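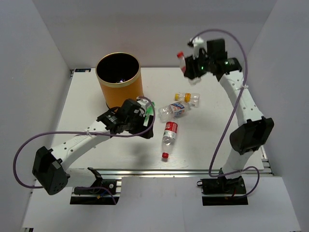 Two robot arms at a white tabletop, with an orange bin towards the back left.

Kutside Guest Accommodation Register: Data Card

Version 4, released 29 March 2024
Maintained by Vedwood
Contact: Nadhirah Manurung, data services

Summary

The register lists hotels, guest houses and serviced flats that are open, under construction or approved for building in the Kutside area. It is intended for planners, lenders and operators who need a consistent account of room supply. The present release holds 2,349 property records.

Contents

Each row describes one property. The main fields are property reference, trading name, district, operating status, number of guestrooms, opening year and operator type. Extensions to an existing hotel are entered under the parent property and do not receive a reference of their own.

Of the records in this release, 22 have no confirmed room total. The field is left blank in those rows and should not be read as zero.

Sources

Records are drawn from building approvals, licensing returns and a yearly questionnaire sent to operators. Where sources disagree, the licensing return is preferred. Entries for the Govindasamy district were checked again by Fikri Teoh and Nele Kuhlmann in March, after the boundary change.

Known limitations

Private homes let for short stays are excluded. Opening years for projects under construction are those stated by the developer — they are often revised. Room totals from versions 1 and 2 included staff bedrooms and are not comparable with later figures.

Format

One comma-separated file, UTF-8, with a header row. Dates are written year first. District codes are explained in districts.txt.

Corrections

Corrections should quote the property reference and be sent to Kartini Raju at Vedwood. Accepted changes appear in the next release.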